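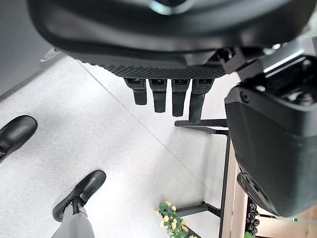 *A dark gray robotic hand, its fingers pointing toward the floor.*

## Closton's night bus is coming back, and it will stop at the hospital

November 2022

People who work late in Closton, or who simply like to stay out past supper once in a while, will be glad to hear that the night bus is returning after a long absence. The town council voted in October to bring back the route on a trial basis through the end of spring, and the first run will leave the depot on Mogensen Street at 9:40 in the evening, just as the old one did.

Anyone who rode the old number 13 will remember it fondly, I think, even with its rattling back window and its habit of arriving either four minutes early or not until you had given up and started walking. It was dropped when ridership fell off and two of the drivers retired within a month of each other. Since then the last bus up the hill has gone at ten past seven, and that has been hard on the evening shift at the hospital, on the kitchen crews downtown, and on students coming home from night classes at the community college.

The push to bring it back came largely from a petition started by Snædís Laxdal, a nurse on the maternity ward who had been splitting cab fares with her coworkers for the better part of two years. She carried the clipboard with her more or less everywhere - to the bakery, to her daughter's swim meets, up and down the line at the post office - and by the time she handed it in there were 2310 signatures on it.

"I had expected to get the people on my floor and maybe their husbands," she told us over coffee last week. "Then a man who drives everywhere and has never been on a bus in his life signed it, and he took a second sheet home for his street. That was when I started to think we might get somewhere."

The new route is a little different from the old one. It still goes out along the river and climbs past the water tower, but it now turns in at the hospital's main entrance, where the number 13 used to let people off at the bottom of the drive and leave them to manage the slope by themselves, ice and all. From there it carries on through Skuver, looping around the school and the apartments behind it before heading back to town. There will be three runs a night, with the last one leaving the hospital at 11:50 so that nurses coming off shift have time to change their shoes.

Omid Rashti, who handles scheduling for the bus department, said the fare will be the same as in the daytime and monthly passes will be good on it too. He is hoping for 200 riders a week by February, though he was kind enough to admit that he would be happy with fewer if the weather turns bad. Two new drivers are in training now, and a third position is still open.

Printed timetables are at the library and the depot window. Riders who would like a stop added can leave a note at either place, and Rashti says he reads them all, including the one asking for a stop at a particular person's porch.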